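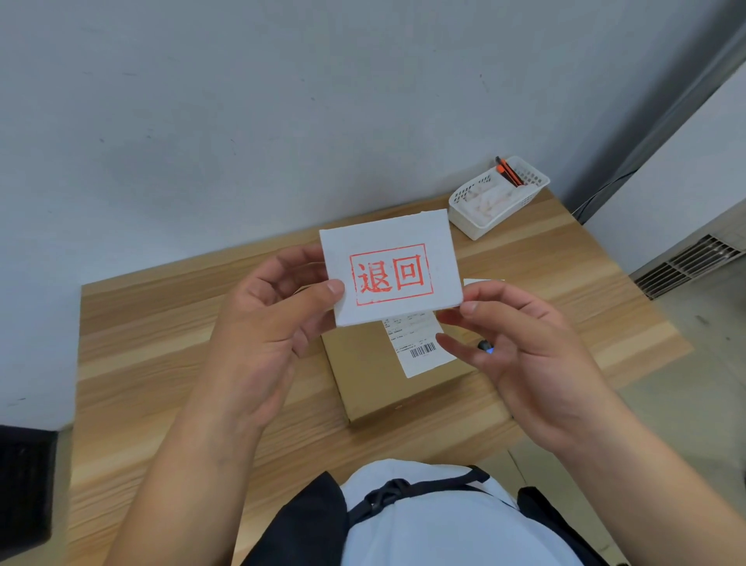 March 2021, and back to gelatine size, because the starch lot has beaten me. The first vat was 20 g gelatine to 900 ml water, soaked cold and then warmed up very slowly, and I'm much happier with it already (no lumps, no skin, hardly any smell!). What I'm after is a sheet that takes ink without drinking it and still feels like paper someone made by hand. Rough stock is always the awkward one. The red 退回 on the white card has gone speckled down the left stroke of the first character and again low down in the border, and that's the sort of patchiness I keep getting with our own relief stamps on the cotton sheets. Could be the surface, could be a mean amount of ink on the pad, could be me not leaning on it evenly. I want to sort those out one at a time for once.

So, dipping. Noémie did the first batch flat in the tray and I did mine hung by one edge, and hers are better, annoyingly. Mine have a tide line at the bottom where the size ran down and gathered. She also lets hers drain on the slope before they go on the felts, and I'm going to copy that without shame. Drying was 48 hours on the lines with the heater off. Aurélien wanted the heater on but last time we had cockling all over, and I'm still finding those sheets in drawers.

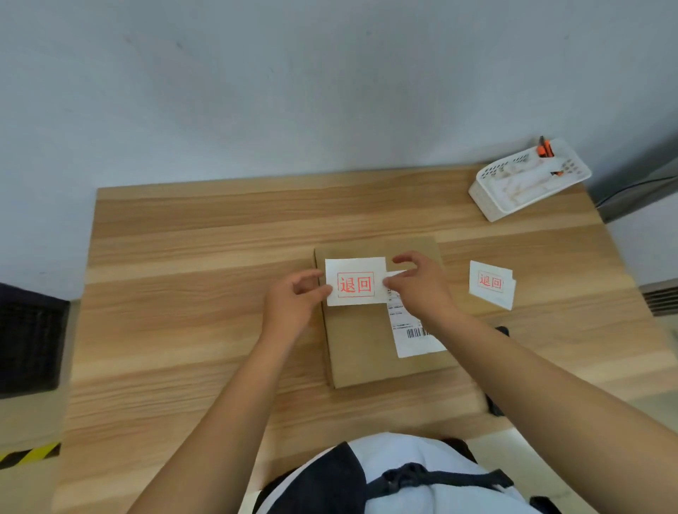
Water drop test next morning: the dipped sheets held a bead nicely in the middle, less so near the deckle. Undipped ones soaked it straight up, as you'd expect. Fountain pen on the dipped sheets gave a clean line, bit of feathering on the back of one. Haven't tried the dip pen yet, Ginette has walked off with the good nibs again (Ginette, if you're reading this, top drawer please).

Alum: left out this time. I'd like to try a small pinch in the next vat, but keep a plain one beside it so we can compare, and label the trays PROPERLY.

Still to do: ask Nadège whether Rendport really want all 300 sheets sized or only the ones for the covers. New felts. Scrub the tray before the gelatine sets hard in the corners.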